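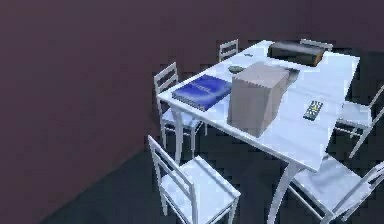 Mesa blanca junto a una pared de tono malva oscuro.

La decisión del consejo regional de Hirnidis de retirar el reconocimiento a las escuelas complementarias de lengua ha reabierto una discusión que muchos dábamos por cerrada. La medida afecta a 57 centros gestionados por asociaciones de la diáspora y entrará en vigor en julio, salvo que el tribunal administrativo admita el recurso presentado desde Cunholm.

Conviene recordar los antecedentes. El acuerdo de Rumovport permitió que las comunidades desplazadas organizaran su propia enseñanza de tarde a cambio de someterse a inspección anual. Durante 12 años el sistema funcionó con escasos recursos y pocas quejas. El consejo sostiene ahora que varias asociaciones reciben fondos del exterior y que tal financiación compromete su neutralidad. Hasta la fecha no ha publicado el informe en que basa esa afirmación.

La respuesta de las organizaciones ha sido desigual. La Unión Bawa, la más antigua, pide prudencia y teme que una protesta abierta sea presentada como prueba de injerencia. Las agrupaciones juveniles opinan lo contrario y han reunido unas 1000 firmas para exigir la dimisión del responsable de educación.

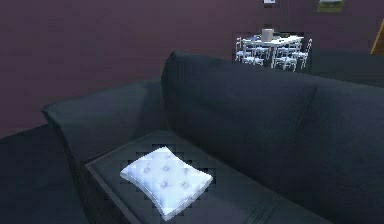

Entre ambas posturas se sitúa Lakshmi Acharya, jurista y antigua mediadora en las conversaciones de Rumovport. En su intervención ante la asamblea recordó que el acuerdo contempla un procedimiento de arbitraje – nunca utilizado – y que cualquiera de las partes puede activarlo por escrito. Su propuesta obtuvo 138 votos favorables, aunque la dirección de la Unión Bawa se abstuvo.

A mi juicio, esa vía merece ser explorada antes de la movilización. El arbitraje obligaría al consejo a mostrar sus documentos y daría a las familias una fecha cierta. También tiene riesgos: el texto no fija quién nombra al tercer árbitro, y en Cunholm se desconfía, con razón, de toda fórmula que deje ese nombramiento en manos de la administración.

Quedan pendientes la resolución del tribunal y la carta que la asamblea se comprometió a enviar. Publicaré ambas en este mismo espacio cuando estén disponibles.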